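Lestum three-finger hand: review after a winter of sorting jobs

Posted by Periklis Kourkoulas, December 16, 2023

We bought the Lestum hand to replace an old two-jaw gripper that could pick up blocks and not much else. It came from Gavalas, who also sell the wrist adapter, and the two together took an afternoon to fit. The hand weighs more than the one it replaced, so check what your arm can carry before you order.

In the box you get the hand, a power lead, a data lead, a set of spare finger pads and a printed booklet. The booklet covers the wiring well and says very little about the software. I had to write to Gavalas to find out how to set the closing force for each finger on its own. They answered the next day with a clear set of steps.

The fingers close evenly and the pads have a good grip on smooth card. On blocks, cups and small tubs I have no complaints. Flat items are harder. A card lying flush on a table is more or less out of reach unless you slide it to an edge first, and the booklet should say so. Once a card is standing up or overhanging something, the hand has a fair chance.

For that reason most of our trials are now done with a compartment box. We put picture cards in the slots, or lay them across the dividers, and run the hand along the near side.
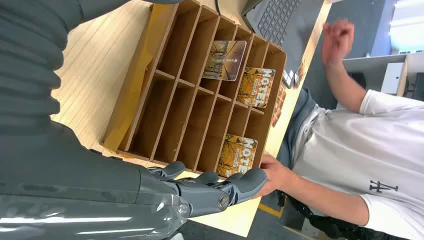

Narrow slots show up the weak point, which is the width of the fingertips. They need room on both sides of whatever they are picking up, and a divider next to a thin card doesn't leave much. Lestum sell a slimmer pad as an extra. I would have liked to see it included at this price.

In one long run of 1,000 attempts with mixed items, the hand missed or dropped 238. Cards made up most of those. I lowered the closing speed afterwards and it got better, though I haven't repeated the full run. With the speed turned down, each pick takes noticeably longer.

Noise is low. The pads mark easily but wipe clean, and I have changed one set so far. One joint screw worked slightly loose in the second week and needed tightening. It has been fine since.

I also tried the Ganda hand on loan. It is lighter and quicker to set up, but the grip on card was poorer and the software kept losing its settings.

Good: even grip, quiet, quick support from the seller.
Bad: thin booklet, wide fingertips, slim pads cost extra.

Four stars out of five. I would buy it again for general picking. If your work is all cards and paper, ask for a trial first.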